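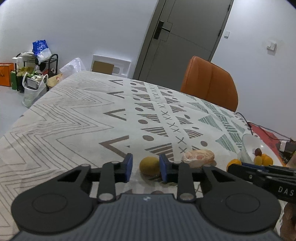
Nirnon-Obsttisch: Datenkarte und Aufnahmeregeln

Stand: Sonntag, 17. Mai 2026
Pflege: Uchenna Chukwu (Aufnahme), Ross Cruickshank (Prüfung)
Version der Regeln: 21

Worum es geht

Nirnon enthält 2.548 Episoden, in denen Personen mit handgeführten Greifern Obst an einem gedeckten Tisch greifen, ablegen und weitergeben. Gearbeitet wird in bewohnten Räumen. Die Daten sind für das Training von Greifstrategien gedacht, und die Regeln weiter unten beschreiben, unter welchen Bedingungen eine Episode hineinkommt.

Wer nur die Zahl der Episoden liest, hat wenig gelernt. Die Vorgängersammlung Drutside war größer und für weiches Obst fast unbrauchbar, weil dort jede Berührung als Griff zählte. Wir haben die Definition enger gefasst. Ob sie jetzt eng genug ist, wissen wir nicht.

Was als Griff gilt

Ein Griff ist gültig, wenn beide Backen das Objekt berühren und es ohne Hilfe der freien Hand die Unterlage verlässt. Schieben, Kippen und Anstoßen werden mit eigenen Etiketten geführt. Der Entwurf von Wilberg lässt auch das Anheben gegen einen Tellerrand zu; das haben wir gestrichen.

Für geschälte Stücke gilt zusätzlich:
- Quer greifen, Spitze zu Spitze, sofern die Öffnung reicht.
- Kein Nachdrücken nach dem Abheben.
- Tritt Saft aus, bekommt die Episode das Etikett »beschädigt« und bleibt im Satz.

Der letzte Punkt war umstritten. In der ersten Fassung wurden solche Episoden gelöscht, und die Erfolgsquote sah entsprechend hübsch aus. Eine Quote, die ihre Fehlschläge nicht mitführt, halten wir für wertlos — auch dann, wenn alle anderen sie so angeben.

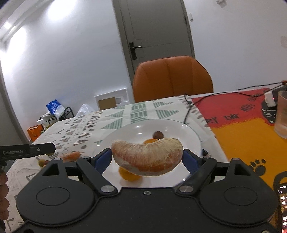

Tisch und Umgebung

Der Tisch wird nicht leergeräumt. Gemusterte Decken, Kabel, Geschirr und Verpackungen dürfen liegen bleiben, solange kein Kabel im Greifbereich verläuft. Gläser gehören an den Rand. Die Imrie-Richtlinie verlangt einen einfarbigen, matten Untergrund, und auf dem Papier macht das die Auswertung sauberer. Uns hat bisher niemand eine Küche gezeigt, die so aussieht.

Zwei Greifer am selben Tisch sind erlaubt. Beide Personen sprechen vorher ab, wer welches Stück nimmt. Hände dürfen ins Bild kommen, Gesichter nicht. Bildschirme von Telefonen sind vor Beginn auszuschalten oder umzudrehen; bei der Prüfung fällt dieser Punkt am häufigsten auf, und lesbare Inhalte werden vor der Weitergabe geschwärzt.

Lebensmittel, die bei der Aufnahme berührt wurden, werden danach nicht gegessen. Die Backenpolster werden nach jedem geschälten Stück abgewischt.

Prüfung

Eine Sitzung umfasst höchstens 40 Episoden. Danach ist Pause, auch wenn es gerade gut läuft. Keine Episode dauert länger als 60 Sekunden. Jede wird von einer Person gesichtet, die bei der Aufnahme nicht dabei war. Bei Streit entscheidet Cruickshank, was wir selbst für eine Schwachstelle halten: Ein einzelner Prüfer ist kein Verfahren.

Bekannte Mängel

- Runde Früchte sind stark überrepräsentiert.
- Die Kraft an den Backen wird nicht gemessen. Aussagen über »schonendes« Greifen lassen sich mit Nirnon also nicht belegen, auch wenn das Wort in zwei älteren Berichten von uns steht.
- Transparente Folien und Schalen sind uneinheitlich benannt.
- Episoden aus der Zeit vor November folgen der alten Griffdefinition und tragen das Feld regel_alt.

Änderungswünsche an den Regeln bitte mit mindestens einer Episodennummer einreichen. Wünsche ohne Beleg werden nicht bearbeitet.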